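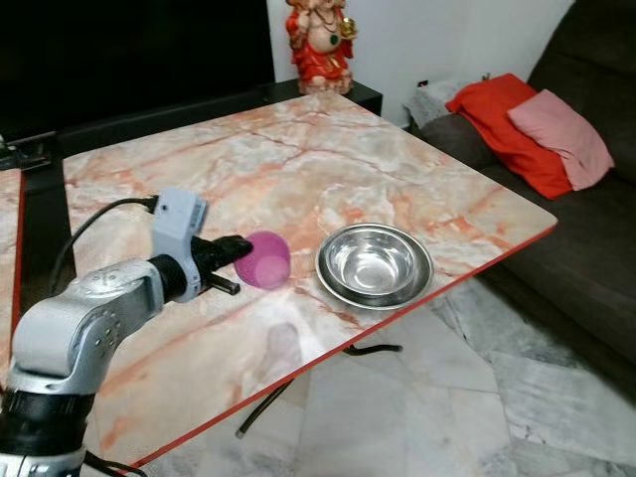

Figure 3. Small cup above and steel bowl on the marble-pattern top.

Section 3. Everyday Use and Care of the Table Top

This section applies to the Mitonent square side table with the marble-pattern top and black metal legs. Assembly is covered in Section 2. Do not put anything on the table until all the leg screws have been tightened and the table stands level.

3.1 Choosing a place for the table

1. Set the table on a hard, flat floor. On tile, keep each foot on the face of a tile and off the grout lines. A foot resting in a grout line can make the table rock.
2. If the table goes next to a TV stand or low cabinet, leave enough room to open any doors or drawers. You also need room for your hand when you wipe the far edge of the top.
3. Press down on each corner in turn. If a corner dips, turn the leveling foot under it until the movement stops.
4. Check the level again after a week of use and each time the table is moved.

Note: The legs are bent rod. Lift the table by the frame under the top when you move it. Pulling it across the floor by one leg can loosen the joint and scratch the tile.

3.2 Placing bowls and cups

1. Wipe the top with a dry cloth. Grit under a metal bowl will leave fine scratches that show up against the gloss.
2. Put the largest item down first, near the middle of the table. A stainless-steel bowl should be lowered flat. Do not set it down on one edge and let it drop.
3. Place small cups next to the bowl, upright, with space between the rims.
4. Keep everything clear of the colored edge trim. The trim is a finishing band and chips more easily than the top.
5. When clearing the table, take the small cups first and then the bowl. Lift the bowl with both hands if it holds liquid.

Note: A light plastic cup laid on its side will roll on the glossy surface. Stack unused cups inside each other or stand them in the bowl.

CAUTION: Do not slide metal bowls, trays or lamps across the top. Scratches are not covered by the warranty.

CAUTION: Do not put pans straight from the stove on the top. The surface is rated to 90 degrees Celsius. Use a trivet under anything hotter, and under any dish you are not sure of.

3.3 Cleaning

1. Remove everything from the table.
2. Wipe with a soft cloth dampened with warm water and a drop of dish soap. The Lagman cloth packed with the screws can be used for this.
3. Wipe again with clean water.
4. Dry right away with a second cloth, working from the middle to the edges. Water left to dry on its own leaves pale marks.
5. Run the dry cloth once along the trim on all sides.

Pale smudges are easiest to find by looking across the top from a low angle with a lamp on. If a mark stays after cleaning, repeat steps 2 to 4. Do not use scouring powder, steel wool or bleach.

Oil, turmeric and tea should be wiped up as soon as they are spilled. The light parts of the pattern stain before the veins do.

Note: Furniture polish is not needed. It makes the surface slippery and collects dust.

3.4 Spare parts

Leveling foot, black: part 217
Edge trim, red-orange, one side: part 1000
Replacement cloth: sold in packs of 3

Order from Morar Home Parts and give the color name of the top, which is printed on the label on the underside.

Section revised 2025-02-06 by Bujar Angelovski. Replaces the care sheet packed with tables shipped before May.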